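# About the Brernar Robotics Club

Hi, and welcome! I run the Brernar Robotics Club at Trullwood School, which mostly means I unlock the lab, order the snacks and get asked why the simulator is slow. We've been going for four years now, and since we keep getting the same questions from families and new students, I finally sat down and wrote this page.

We started out as a line-following club. You know the kind — black tape on the floor, little wheeled cars, a lot of cheering when one made it round the corner. It was great fun and we still do it with the younger group on Saturday mornings. But a few of the older students wanted arms. They wanted something that could pick things up, and arms cost a lot more than little cars do, so we moved most of that work into simulation and never really moved back.

These days the older group spends nearly all its time on what we call the Skestard project. Skestard is a pretend house, built on our lab computers, and the students teach a simulated robot to do chores in it. The kitchen came first and it's still the room everybody wants to work on (I've tried to get people excited about the hallway, no luck so far). There's a double sink, a marble counter, a window over the faucet, and pans that have to be picked up and put where they belong.

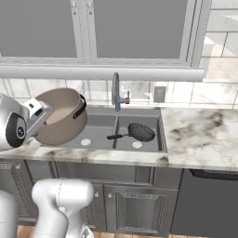

Pans are much harder than they sound! A student will write a nice clean grasp for a wooden block, try it on something with a handle, and then spend three weeks learning about friction. Grab too close to the rim and it swings. Grab too loosely and it slides out of the fingers. We had one run last term where the robot set a pan down perfectly and then swept it off the counter on the way back to its starting position, and the whole room groaned at once. That run got saved, of course. We keep a folder of our favorite failures and we play it at the end-of-year evening, popcorn included.

The students log every attempt. In the spring the kitchen team logged 841 of them, and 361 ended with the pan where it was supposed to be. I'm prouder of those numbers than I can tell you, partly because the team wrote down the bad runs as carefully as the good ones and then argued (politely, mostly) over what went wrong in each.

## The Chaiyaporn Cup

Once a year we enter the Chaiyaporn Cup, which is a small simulation contest for school clubs. Every team gets the same robot and the same list of household tasks, and you don't see the room layout until the morning of the event. Last time we came in fourth. Our kitchen code held up pretty well, our door-opening code did not, and we've had a door team ever since. They have their own corner of the lab and a slightly scary whiteboard.

## Who can join

Anyone at the school, from sixth grade up. You don't need to know how to program. Some of our best people came in because they like building 3D models, and they're the ones who make the furniture and cabinets for new rooms. One group does nothing but testing, and they're very good at breaking things the rest of us thought were finished.

If you're brand new, you'll start with a simple arm and a table with blocks on it. Most people have it stacking something by their third session. After that you pick a team, and you can switch whenever you like — I'd much rather have you happy on doors than miserable on pans.

## When and where

The older group meets after school in the upstairs lab, from 3:45 until 5:30, and the younger group has Saturday mornings. We take July off so the computers (and I) can cool down. Please bring a water bottle and keep it on the floor by your bag, away from the keyboards. We've had one incident and I'm not looking for a second.

## What it costs

Joining is free. We raised 700 dollars at the last bake sale and it went on memory for the two oldest machines, so the younger group can now open the kitchen without going for a walk while it loads. If you have a decent graphics card gathering dust at home, we'd love to talk to you!

Come by any afternoon and watch for a bit. The door's usually propped open, and someone will be glad to show you the folder of failures if you ask.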